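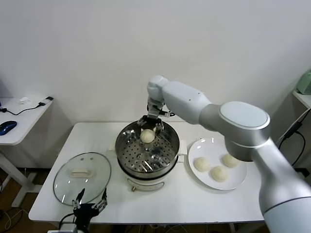
Achilleas Drakos asked in the comments whether the resting times count from the end of kneading or from the moment the bowl is covered. They count from the moment the bowl is covered. The column has been renamed to match.

# Prelleck Steamed Bun Notes

Share (5) | Comments (2)

A plain-text collection of home baking records for steamed and boiled breads. Each row is one batch, as written down by the person who made it. There are 3084 rows in the current version.

Last updated: 14 May 2020

## What is in it

- `batches.csv` — one row per batch
- `flours.csv` — flour names as written, with a cleaned-up name next to each
- `notes.txt` — free text, keyed by batch number
- `CHANGES` — what moved between versions

Older records came from the Gredberg and Trirkau recipe notebooks and were typed in by hand. The rest were sent through the form on the Heiskanen site, which closed in December.

## Columns

`batch_id` is a number and never gets reused, even when a row is deleted.

`flour_g` and `water_g` are in grams. Where the notebook gave cups, the original text is kept in `amount_raw` and the gram fields are blank. Please don't fill these in with a standard cup. The Trirkau cup is a teacup and we don't know its size.

`leaven` is one of yeast, sourdough, powder, mixed or unknown.

`rest_covered_min` is the first rest in minutes. The second rest, after shaping, is in `rest_shaped_min`, and it is empty in most of the notebook rows.

`steam_min` is time with the lid on. Some bakers started from cold water and some from boiling, so check `start_cold` before comparing two rows.

`result` is the baker's own word, lowercased. Spelling is left alone.

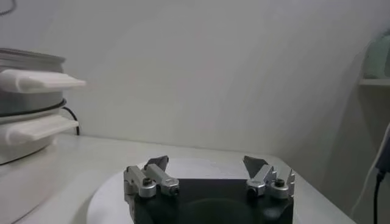 Fig. 2. Gripper with the fingers open.

## Known problems

Dough weight per bun is missing from the Gredberg pages. Those only say "small" or "for guests". Up to 100 rows may be doubles, where the same batch was in a notebook and also sent in by form. We removed the ones where every field matched and kept the others.

Room temperature was optional on the form. Summer batches tend to have it and winter batches don't — so an average over that column will come out too warm.

Filled and plain buns are mixed together. There is a `filled` flag, but it was added late and is blank for anything below batch 2000.

## Using it

The files are UTF-8 with commas and a header row. Opening `batches.csv` in a spreadsheet will turn some flour names into dates, so import that column as text.

You may copy and change the data for any purpose. If you publish something from it, give the name and the version you used. Corrections go in the comments, with the batch number first.

This site uses cookies to remember your settings. Accept | Manage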